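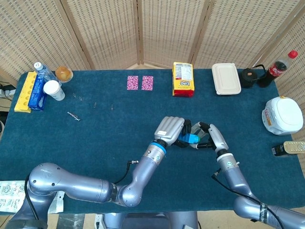 Notes for the buyers' talk, 4/13/19. Keep it to 20 minutes, questions after.

## Opening

- Thank Wendberg for the room.
- I'm covering the boxed thank-you cards for next spring: how they're packed, how they're displayed, what we need from stores before March.
- Wedding stationery is Pichit Thepsuriya's talk, after the break. Send those questions to him.

## The line

The Itora line is folded thank-you cards, blank inside, with a matching envelope for each card. Every box holds 8 cards and 8 envelopes. Last year we had a loose-card version too. It sold slowly and the corners got bent on the rack, so it's dropped. Stores that still have loose cards can sell through what they have. We won't be taking them back.

Paper is the same weight as before. The envelopes changed - the flap is deeper and the gum strip goes all the way across. That was the main complaint we had from customers.

(Pass the sample boxes along the rows now. Ask for them back at the end.)

## Packing

- Clear lid, printed base, hang tab on the back.
- The barcode is on the base. It used to be on the lid, and it got separated when people opened the box to feel the paper.
- 100 boxes to a carton. No split cartons on first orders.
- Cartons ship flat side down. Please tell the stockroom, it does matter with the clear lids.

## Display

The counter unit comes folded and goes together without tape. Charoen Sangkhawat put one up in the Nundley store and it stayed up through the whole season. Put it near the gift wrap if there's space. By the register is second best. The back wall did poorly in every store that tried it.

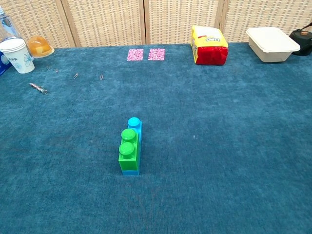 Can a store order the cards without the counter unit?

They can, and the hang tab fits any standard peg hook. Mark "no display" on the order form and we'll leave it out of the carton.

## Orders

We had 251 stores on the last order sheet. I'd like to have every one of them answer this time, even if the answer is no, so we can set the print run. Forms go to Rajput, who are handling the warehouse side again. Please don't email them to me - I only forward them and it adds a day.

Reorders are by the carton, same form, tick the second box.

## If there's time

- Foil colors: gold and silver stay, copper is on hold.
- Single envelopes for replacement: still being priced. Don't promise these to customers yet.
- Collect the samples before people leave for the break.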